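Selling a Small Film: How Tendilau Found Its Audience in Plirnatstead

Project report, Film and Media module
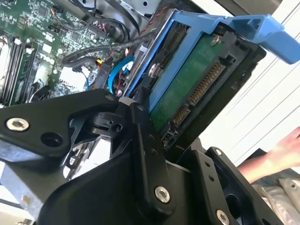

Figure 1. Hard drive in a blue-and-black caddy at an open computer chassis.

Introduction

When our group sat down to choose a film for the marketing project, most of us wanted something large, with posters on every bus and a trailer we already knew by heart. We ended up with Tendilau, a quiet drama about two sisters who inherit a ferry, and I am very glad we did. It was made by a small company called Dullitmont, it had hardly any money for advertising, and it played for 3 weeks at the cinema in Plirnatstead, which is where most of us live. (I went twice, the second time with my gran, who liked the ferry more than the sisters.)

The question we set ourselves was a simple one: how do people hear about a film that can't afford to shout?

What we did

We handed out a one-page questionnaire in the foyer after the evening showings, and the cinema was kind enough to let us have a table beside the sweets counter. We also collected every piece of publicity we could lay our hands on, meaning the poster, the trailer, the postcards left in cafés and the posts on the film's own page. The cinema gave us its ticket figure for the full run, 1,679, and told us that Dullitmont had printed 1,000 postcards for the town.

Our questionnaire had five questions at first. After the opening night we dropped one about age, which people plainly didn't enjoy answering, and put in one about who they had come with. I wish we had thought of it sooner, as the first night's forms can't be compared with the rest on that point.

What we found

Word of mouth came up again and again. People had been told about Tendilau by a sister, a neighbour, somebody at choir — and quite often they had been told about the song rather than the story. The song is called Conceição, it plays over the closing titles, and it was put online well before the film opened. Several people wrote on their forms that they had been humming it for weeks without knowing it belonged to a film at all!

The poster did less well. It shows a rope and a great deal of grey water, and although our group thought it was beautiful, a fair number of visitors said they had taken it for a documentary. The trailer has the opposite trouble, I think. It is cut very quickly, with the one argument in the film placed right at the start, and a couple of people told us they had expected something more like a thriller.

The postcards were harder to judge. Some visitors had one in a pocket or a handbag and were happy to show us, but they had mostly picked it up after buying a ticket. The Wednesday showing, which came with tea and a biscuit, was the busiest we attended, and I suspect the tea deserves a share of the credit.

Problems with the work

We only spoke to people who had come, so we can say nothing about those who saw the poster and stayed at home. We also chatted too much at the table. I am as guilty as anyone here, and on one evening a whole family left before I had remembered to give them a form.

If we did it again we would stand in the high street as well, and ask for the cinema's figures night by night. The forms are in a folder in the media room, next to the spare copy of the poster.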